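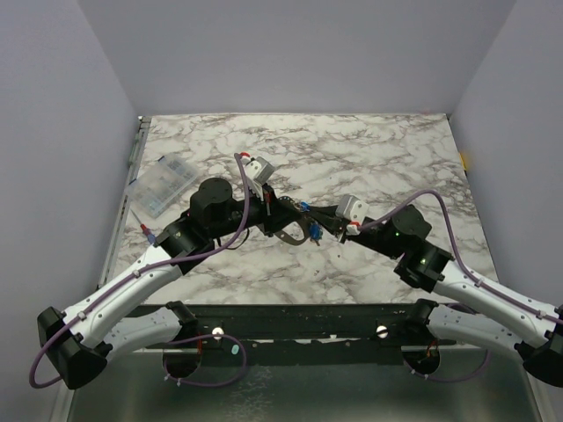

Warngate Bench Rules, second edition
Reviewed after one spring of use on a two-arm table

Warngate sells this set as "house rules for small robot cells". It is a box with 55 plastic cards, a ring binder, a roll of tags for cables and tools, and a code for the web version. We paid 200 dollars for it in April. I work in a small assembly lab where pairs of light arms do work with small parts on a tabletop, and I was the one who asked for it, so please read my opinion with this in mind.

Before the set, our rules were a sheet of paper on the door and the memory of the people who had been here longest. New colleagues got different answers from different persons. One said you may reach in when the arms are still. Another said never, unless the motor power is off. Both were sure.

What the cards say

Each card has one rule on the front and the explanation on the back. The language is short, and for me this is a big plus. I have read safety texts where I needed to go back to the start of the sentence three times. Here the first card in the section on shared space reads: "Still does not mean stopped." On the back it explains the difference between an arm that waits for a command and an arm that cannot receive one. I have used this card more than any other when I train someone.

The sections are called Space, Cables, Tools, Handover, Stops and Records. Handover is the one I bought the set for. When two arms bring their grippers together over the middle of the table, a small error in one position becomes a push against the other arm. The cards ask for a slow approach speed in this zone, a written limit for gripping force, and a rule for which arm lets go first. We had the first. We did not have the other two in writing, and it took us one long afternoon to agree on them.
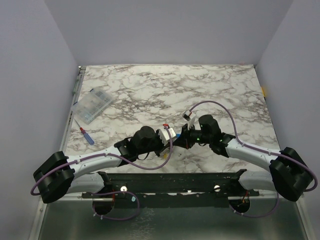 Handover zone in the middle of the table, with a small white block in the left gripper. A screwdriver lies below the parts box.

The Tools section is strict. Card 31 says that no hand tool stays on the work surface while the arms have power, also if it is far from the path. Many people in our lab did not like it. When you adjust a finger or a bracket many times in one hour, you want the screwdriver near your hand. Warngate does offer a softer version on the back of the card: the tool may stay if it has a marked place, and if this place is drawn in the map of the cell as an object to avoid. The same is asked for boxes with parts. We follow the softer version, and I must say not every day. If I would score our own discipline, Tools gets the lowest mark.

The Cables section is the best written part of the set. It asks you to move each arm by hand to the ends of its travel, with power off, and to look at every loop in both positions. A loop which is fine with the arm folded can be tight with the arm stretched, or it can hang low enough to catch on something in front of the table. It also wants a clip on both sides of each joint. Our cables are a bright purple, easy to follow with the eye against a white link, and I would now recommend a strong cable color to everybody. The set does not mention color at all. I wrote this to Warngate and they answered politely that they will think about it.

Inspection and records

For inspection, the binder proposes a full check of screws, clips and connectors after every 3,000 handovers. For heavy use this is reasonable. For a lab like ours it is strange, as we change the setup much more often than we reach this number. Our counter stood at 2,497 when we had already changed the fingers several times, and by the letter of the binder no check was needed yet. We added our own line: full check after any change of gripper parts. I think this should be in the standard text.

The record sheets are good but there are too many of them. We use the daily one and the change log. The daily one has a line for the state of the floor and the area under the mounting bar, which we always forgot in the past. Dropped screws love to go there.

Stops are covered in only a few cards. They tell you to test the stop button at the start of each shift and to write who tested it. They say nothing on what to do with a part that is still held between two grippers after a stop. Do you open one side by hand? Which one? For a product with a whole section on handover, this is a hole, and I hope they fill it in the next edition.

Compared with others

Before buying I also looked at Promeo and at the Lirix checklist app. Promeo is much thicker and is made for big arms behind fences. Most of its pages are on gates and floor scanners. If you have a table with walls on three sides and people working at the front, you will skip the larger part. Lirix is only on the phone, and I do not want people with a phone in one hand next to moving arms. Its reminders are nicer, though, and it can send a note when a check is late. Warngate's web version cannot do this. It is only the same cards as pages, with a slow search.

Our sister lab in Cao took the same set and printed their own cards for the missing subjects on the blank ones at the end of the box. It is a good idea and I have copied it.

One important remark. The set does not replace a risk assessment, and Warngate writes this clearly on the first page of the binder. If you have never made one for your cell, do this first. The cards will then be easier to use, and you will see quickly which of them are not for you.

Quality of the material

The cards are matte, they can be wiped with alcohol, and the holes in the corner fit a normal ring. The tags are less good. The glue lets go after a few weeks on anything that bends, so on cables I use a tag with a tie. On tool handles they hold.

Good: short clear language, the Handover and Cables sections, cards you can hang at the table
Less good: thin Stops section, inspection interval by count only, weak glue, search in the web version
Price paid: 200 dollars, web code included
Score: 4 of 5

I will update this review if the third edition has something on parts held after a stop.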